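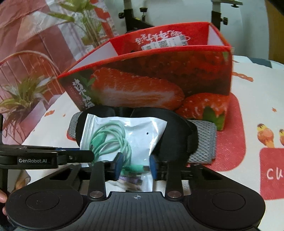
Both grippers at a cable pouch during a two-handed packing task.

Drustgate 2 session recorder and episode browser
Reviewed by Mariama Dankwa, Allarton

Drustgate is desktop software for people who collect manipulation examples with hand-held grippers. It takes in the camera and jaw-width streams, cuts them into episodes, attaches a task label and an instruction line to each, and presents the result for checking before export. Training is left to other tools. Version 2 came out in January and replaces the single-gripper version we had been using. We bought two seats and ran it for six weeks on household sorting and packing: boxes, pouches, soft items, cables in bags.

The grippers are not covered by this review. Drustgate reads any pair that can write timestamped video and a jaw signal, and what follows should apply to most of them.

Test conditions

One laptop with a recent eight-core processor and 32 GB of memory, two hand-held grippers each with its own camera, and an external drive for the session store. Two operators took turns. The task list had 16 entries, of which ten needed both hands. We recorded 3693 episodes in total and passed 2243 of them for training. Most of the rejects were our own doing (wrong instruction line, an operator starting before the tone, an object left over from the previous task) and should not be held against the software.

Installation

The installer is a single package. It asks for a store location and a licence file, and then wants to index the store, even when the store is empty. Leave it alone while it does so. Cancelling the first index produced a database that opened normally and then refused to save labels, and the only cure we found was to delete it and start again.

Device setup is done through a panel with one row per gripper. Left and right are assigned by hand. There is no check that the assignment is correct, so an operator who picks the grippers up the wrong way round will produce a session with the two hands exchanged. We lost a morning to this. A batch command exists to swap sides afterwards, under Store, Repair, and it works properly, including on the jaw signal. It ought to be in the manual under a heading that somebody would look for.

Synchronisation

In version 1 the second camera was an afterthought and drifted by several frames over a long take. Version 2 asks for a short alignment gesture at the start of a session: close both jaws together twice, in view of both cameras. The software finds the closures in the jaw signals and the matching frames in the video and shows an offset for each stream. Over a half-hour session the offset stayed within one frame on our equipment. If the session is paused for longer than ten minutes it asks for the gesture again, with a message that is easy to miss at the bottom of the window.

The gesture has to be made with the jaws unobstructed. With finger pads already touching an item the closure is shallow and the detector may pick the wrong frame. It reports a confidence value, and anything under 0.8 should be repeated.

Episode cutting

Episodes can be cut by foot pedal, by key, or automatically. The pedal is the best of the three. Automatic cutting looks for both jaws open and both grippers still for a set period, and the default period of 1.5 seconds is too short for two-handed work. When one hand steadies a box and the other is deciding where to go in, both can be nearly motionless with the jaws open, and Drustgate will end the episode there. Setting the period to three seconds removed most of the false cuts. It also left a tail of stillness on every genuine episode, which has to be trimmed.

Trimming is quick. The editor draws both jaw widths as lines under the video, and the handles snap to the last change in either line. An experienced checker can trim an episode in a few seconds without playing it through. I would still play one in ten.

Labels and instruction lines

Each task has a name, a list of accepted instruction lines, and optional fields for objects. For a packing task ours were "put the pouch in the box", "place the bag with the cable into the red box" and so on, and the recorder draws one at random and reads it aloud before the tone. This is a good arrangement. Version 1 used a fixed line per task, and the wording variation had to be added later by script.

The object fields are less well thought out. They are free text with no shared vocabulary between tasks, so one object ended up in our store as "pouch", "zip bag" and "cable bag". The browser can merge terms, but only within one task at a time. Anyone starting from nothing should write the vocabulary in a separate file first and paste from it.

There is also a field called Scene, which is meant to hold a note on the background and layout. We recommend filling it in. A set collected on one table against one wall will teach the policy a good deal about that table and that wall, and the only way to see how lopsided the set has become is to be able to sort by this field. Drustgate can plot episodes against any field, and the Scene plot was the one that made us move the box, turn it, and change what lay next to it between takes.

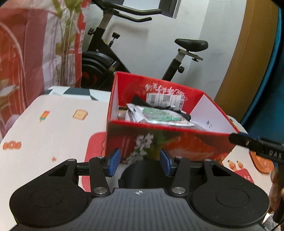 Patterned surfaces deserve a word in this connection. Drustgate has a tracking-quality score per episode, derived from how well the gripper's path can be recovered from its own video. Plain walls and bare tables score badly. A covering with plenty of distinct printed detail scores well, and so does a room with objects standing at several distances. The score is shown as a coloured bar in the browser and can be used as a filter. On our store the filter at its default threshold removed 6 per cent of the episodes, and on inspection nearly all of those had a visible fault: a camera pressed close to a large plain face, or a very fast turn of the wrist.

Two kinds of episode are flagged when they should not be. The first is any reach deep into an open box, where the inner walls take up most of the view for a second or two. The second is handling of glossy plastic, where highlights travel across the creases as the camera moves and are taken for features of the room. Both are exactly the examples a packing policy needs. The threshold can be set per task, and for these tasks it should be lowered and the flagged episodes looked at by eye.

Checking

The browser shows both cameras side by side with the instruction line above. Keys 1 to 5 apply a verdict, and the meaning of each can be set. We used pass, trim, relabel, reject and ask. The ask pile goes to a second checker with the first checker's note attached, which is a real improvement on the spreadsheet we kept before.

Speed is acceptable up to a point. With under a thousand episodes in a store, the next one appears at once. At two thousand there is a short wait, and by the end of our test it was long enough to be a nuisance. Splitting the store by task cures this, at the cost of losing the plots across tasks. The supplier's release notes mention work on it.

Failures need more care than the software gives them. A take in which the pouch slips and is picked up again is useful material, and Drustgate has no verdict for "completed, with recovery". We borrowed key 5 for it towards the end, then had nowhere to put the ask pile. A sixth key would have settled the matter.

Export

Export is through a companion program called Destgate, included in the price. It writes the common array formats, resamples to a fixed rate, and can hold out a test split by task, by operator or by Scene. The split by Scene is the one to use. Destgate writes a manifest with the checksum of every source file, and re-running an export after changing a few labels rewrites only the affected episodes.

It stops on the first damaged file without saying which. Run the store check beforehand.

Compared with Atinga

The obvious alternative is Atinga, which we used on a trial licence for the same tasks. Atinga has the better labelling: one vocabulary for the whole store, with synonyms. Its browser is also faster. Against that, its two-camera alignment is manual, by sliding one stream along the other, and it has no tracking score of any kind. For one-handed collection I would choose Atinga. For two-handed work the automatic alignment in Drustgate saves enough time to decide the question – provided that someone on the team is prepared to keep the object names in order.

Summary

For: reliable alignment of two grippers; spoken instruction lines drawn from a list; trimming against the jaw signals; sensible splits on export.

Against: no check on left and right; free-text object fields; default still period too short; slow on large stores; no verdict for recovered failures.

We have renewed both seats. The settings file we ended up with has the still period at three seconds, the alignment warning at 0.8, and the tracking threshold lowered on the box and pouch tasks only.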